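Dunmore firm to send parts boards to evening classes

Skiturness, the small design shop on the north side of Dunmore, will begin shipping its Lenetti parts board in September. The first run is 1000 boards. The shop has already set aside 43 of them for evening classes in basic assembly, and those will go out before any of the paid orders.

The board is a white rectangle marked with work zones and outlines. A set of blue parts goes with it, among them pegs, cylinders and a round piece shaped like a gear. The job is to move each part from where it starts to where it belongs. Some of the parts are small enough to be awkward, and some of the outlines are a close match for more than one part until you pay attention to the width.

Yiğit Erdem, who drew the layout, said he wanted something that could be set up on any table and put away in a drawer afterward.

"Most practice kits I looked at were a box of loose parts and a booklet," Erdem said. "People spent the first part of the class reading the booklet. With the outlines right there on the board, they can see what goes where and get on with it."

The board went through several versions before this one. An early layout had the outlines filled in solid, which made them easy to see but hid the edge of the part as it came down. Erdem went back to plain outlines last winter. He also moved the work zones farther apart after testers kept knocking over pegs with the sides of their hands.

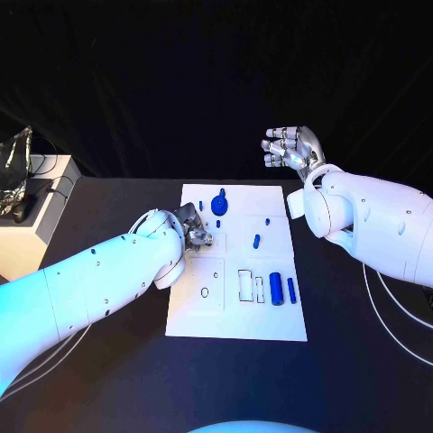
What comes with the board

Each board ships with its full set of parts, a cloth bag to keep them in and a single printed card that shows the starting layout. There is no booklet. Buyers who want written exercises can ask for them by mail, and classes get them without asking.

Spare parts will be sold one at a time. Skiturness expects the thin pegs to be what people lose most often, going by the test classes, and has ordered extras. A lost peg will cost less than a dollar to replace, plus postage. The larger cylinders will cost more, and the gear piece the most.

The parts are all one color. Erdem said he was asked about that more than anything else during testing. He tried a set with a different color for each zone and dropped it. In his view, people began matching colors and stopped looking at shape and size, and the exercise got too easy too quickly. One color also makes a replacement part simpler to stock.

The matching slots are a good example of how the layout is meant to work. A wide slot and a narrow one are next to each other, and the two cylinders meant for them are near each other as well. A beginner who picks up the wrong one finds out at the outline and has to go back. Erdem said he expects everyone to make that mistake once.

How classes will use it

Muammer Polat teaches the assembly course that tested the board in the spring. His students meet in the evening, from 6:30 to 8:30, and most come straight from other jobs. He used the Lenetti for the opening part of each session, ahead of the work with real fittings.

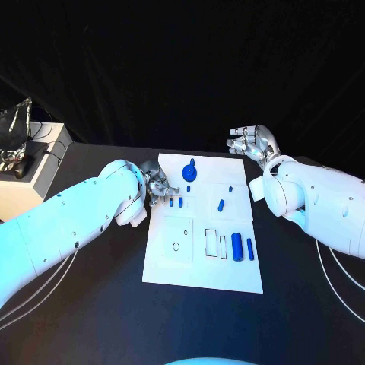
Polat's course runs seven weeks, and he brings in the board in the first week with nothing timed. Students move the small parts first and leave the large ones for later in the session. He likes to begin with the thin rectangular outline, where two small blue cylinders can stand side by side, because it asks for a straight up-and-down placement in a tight space. The gear-shaped knob, which has a short upright stem to hold it by, comes after that. By the third week he asks for the whole layout from start to finish, and then for the same thing in reverse.

"The reverse is harder," Polat said. "Putting a part back where it came from, standing up, without bumping the one next to it. They all think it will be the easy half."

He keeps a log for the course, and it shows 414 full runs of the board over the spring session. He does not grade them. A student who wants to know how a run went can look at the layout and see which parts are off their outlines or tipped over.

Polat had two complaints, and both were passed on to the shop. The first was about the finish. Under the overhead lights in his classroom, the early boards gave off a glare that washed out the fainter lines. Skiturness changed the surface for the production run. The second was that the boards slid on smooth tables when someone leaned on one corner. Boards in the first run will have small pads underneath at each corner, and people who bought a test board can have a set of pads mailed to them.
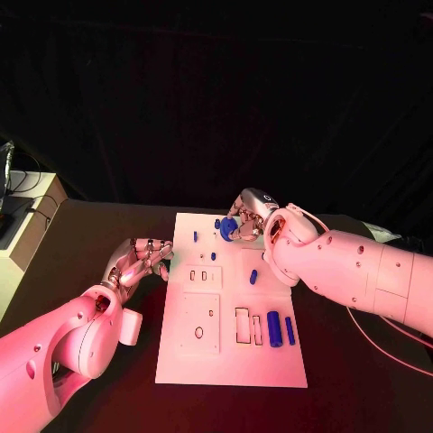
The gear-shaped disc, held near the top edge of the board.

The gear piece was the part that changed most during testing. In the first version it was smooth all the way around, and students tended to pinch it and have it turn in their fingers. The notched rim gave them something to grip. It can be lifted by the rim or by the stem, and Polat lets his students choose. He said the choice tends to split the class, and that people rarely switch once they have settled on one way.

Erdem said the rim also helps with the last bit of the move, when the piece has to be set down level. A tilt shows up more clearly against the edge than it did on the smooth version.

Orders and cost

Brarnix, which handles storage and shipping for several Dunmore makers, will pack and send the boards. Orders placed through the shop counter can be picked up there once the class boards have gone out. Orders from outside town will be mailed flat, with the parts bag in the same carton. Postage is the same for one board or two.

Classes outside the first group can put their names on a waiting list. Skiturness said it will lend a board for one term at no charge if the class pays return postage and replaces anything missing from the bag. Teachers need to say how many students they have and what kind of table they will be working on. A table that is too light tends to shake when several people work at once – Polat ran into this in the spring and ended up borrowing heavier ones from the room next door.

The shop has not decided whether to make a second layout. Erdem has drawings for one with more of the curved outlines. The current board has a dark oval and a small round hole near it, and testers asked for more shapes like those. He said he would rather see how the first run holds up through a full school year before starting another.

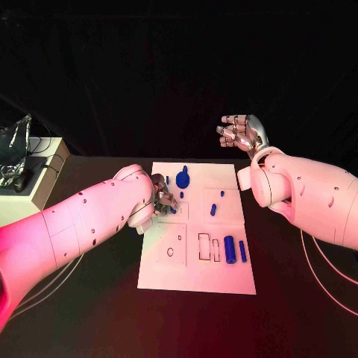
Lenetti layout with a small blue piece inside the thin outline. The round gear-like part is toward the back edge.

One change is already planned for the printed card. The spring version showed the starting layout from directly overhead, and some students had trouble matching it to what they saw from a chair. The new card will show it from the near side of the table, with the back edge farther away, and will have the overhead view on the reverse.

Polat's next course begins at the end of September and has places left. Students do not need to buy a board or bring tools. Sign-up is at the front desk or by phone in the afternoon, and anyone who took the spring session can come back for the first two evenings without paying again.

Skiturness will have a board set out on the counter for people who want to try it before ordering. The shop is open until 5 p.m.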